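Home | Projects | Reports | Staff | Contact

3. Collecting the demonstrations

We taught the task with a hand-held gripper instead of driving the arm by remote control. The person holding it does the job as they normally would, and the camera on the tool records the view the robot will later have. Hemi Sheehan and I took turns. We had tried remote control on the Pevireo arm in March, but it was slow and our movements came out jerky — most of those runs were thrown away.

Each demonstration began with the gripper open above the table. We kept 100 demonstrations for training, and one usually took almost 3 minutes including the reset.

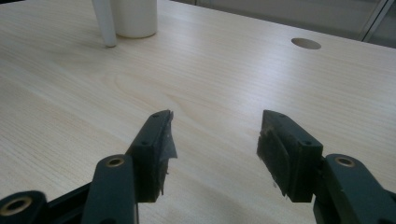
Figure 2. View from the hand-held gripper, fingers open over the table.

The finger pads matter more than we expected when planning the work. A scuffed pad with peeling edges does not hold a smooth object the same way as a fresh one, and the policy has no way of knowing which it has been given. We did not record pad condition during collection and we should have. The Tamihana group's notes suggest changing pads at fixed intervals — we would follow that next time.

Files were checked by hand before training. Runs where the tracking dropped out were removed, and the rest were copied to the Skovstead server.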